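Drondari box set, README

Status: still collecting. Numbers as of the October pull.

What's in it
1,777 episodes, one arm, one task family: open lid, close lid. 1,016 are opens, rest are closes. 266 held out for eval, don't train on those please. Split list is in splits.txt.

Per episode: joint positions, gripper width, fixed camera video, one line of text. Operator ID is a letter, no names.

Known problems
- timestamps drift on the early Wudonholm episodes, use the frame index insted
- 5 episodes have no text line. Left in, loader skips them
- lid doesn't always seat flush. Labelled "closed" anyway if the operator called it closed
- cloth was never swapped, so the marks on it are a background cue. Crop or augment 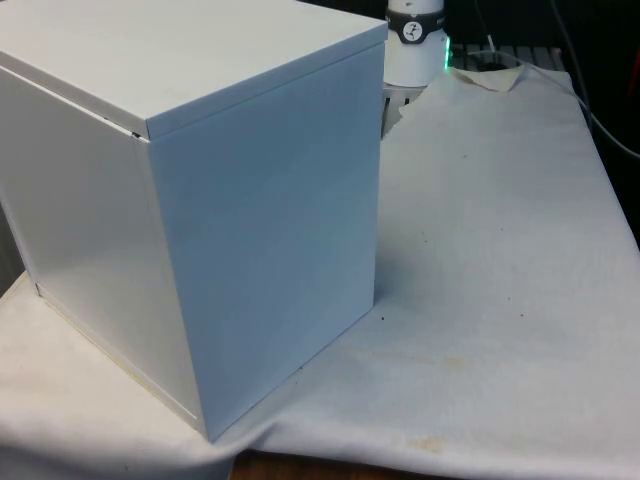
Photo: Isauro Magaña / Orkside

White box on white cloth, lid down, arm base behind. Edges wash out in this colour combo and the depth model we tried (Karpenko) struggled. There's a thin dark gap at the lid seam on the left panel, label says closed.

Licence: research use only, ask before redistributing. Bugs to Isauro, mornings are best.

TODO: colour calibraton, grey cloth batch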